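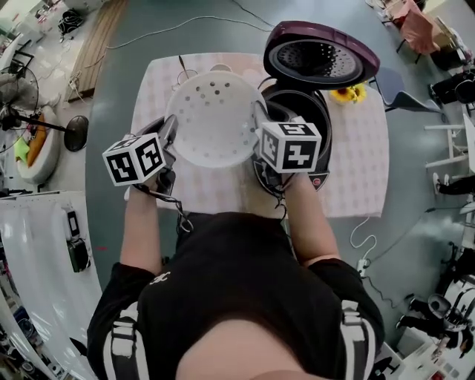 Week 4: Adapting a Long Fantasy Novel for the Screen

16/06/2024
By the course instructor

Search this site Enter keywords Go

Reading for this week: Sterkgate, chapters 1 to 9, and the first film (both parts if you have time). The book runs 668 pages. The shooting script for the first film is 200 pages and covers a little under half of it.

1. What gets cut

Most of the cuts come from travel. In the novel the walk from Skadmont to the river takes up six chapters. The film does it in one montage with a map. Ask what the chapters were doing besides moving people along. Two of them set up the debt between the brothers, so the script has to put that somewhere else, and it goes into the inn conversation.

Songs and letters are also cut. One letter survives as voice-over.

2. What gets added

The film adds a chase in the Cendari tunnels. In the book the tunnels are only mentioned by a ferryman. Some viewers dislike the chase because it is not in the source. For this class, that is not enough of an argument. Say what the chase does to the pacing and to the character who leads it.

3. Point of view

The novel stays with the younger brother until chapter 7. The film cuts away to the enemy camp in its first ten minutes. We know about the ambush before he does, so the same events play as suspense where the book plays them as surprise.

Terms to know: compression, composite character, frame story, fidelity criticism.

4. Viewing exercise

Pick one scene that appears in both versions. Read it first, then watch it twice, the second time with the sound off. Write 300 words on one change. Don't summarize the plot. Give page numbers for the book and time stamps for the film.

Students who take the follow-up course in September will use the same scene again, so keep your notes.

Next week: the Ağca radio version, episodes 1 and 2. Recordings are on reserve at the library desk.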